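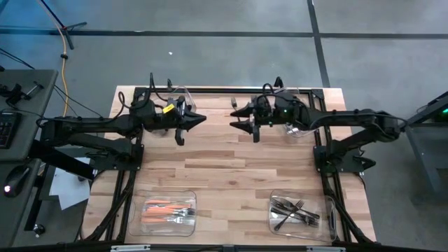

Figure 1. The two clear trays on the butcher-block table, silver forks in the left one and dark metal forks in the right.

Student projects > Household studies > Cutlery trays
Last updated: November

Do clear trays keep cutlery sorted?
Paloma Fitzsimmons

Background
The Pennington common kitchen has kept its cutlery in a single deep drawer for years. The residents' handbook at Jurnindale recommends clear open trays instead, on the grounds that people put things back properly when they can see where the rest are. I couldn't find where this advice came from. The handbook gives no source, and the Stollura storage guide it borrows its wording from doesn't either.

Method
Two clear rectangular trays were used, with no dividers and no labels. Residents were told which kind of fork belonged in which tray and then left alone. I recorded every item put away over 9 days and marked it right or wrong by tray. I didn't record who put it there.

Results
Of 187 items put away, 47 went into the wrong tray. That is one in four, in a kitchen where everyone knew a student was keeping score. Saturday was the worst day. Most of the mistakes were silver forks dropped in with the dark ones.

Discussion
I started out doubtful and I still am. Seeing into a tray tells you what the last person did, and if the last person got it wrong you are likely to copy them. Being clear does nothing about the pile, either. In Figure 1 the dark forks lie across each other at all angles, and a tray without dividers has no way of stopping that – you still end up picking them apart.

My supervisor at Hornon thinks the result would improve with labels. It might, but then we would be testing labels.

The main weakness is that I never took the same count for the old drawer, so I can't say the trays were worse. I can only say that one in four is not what the handbook led me to expect. Anyone repeating this should spend the first week on the drawer.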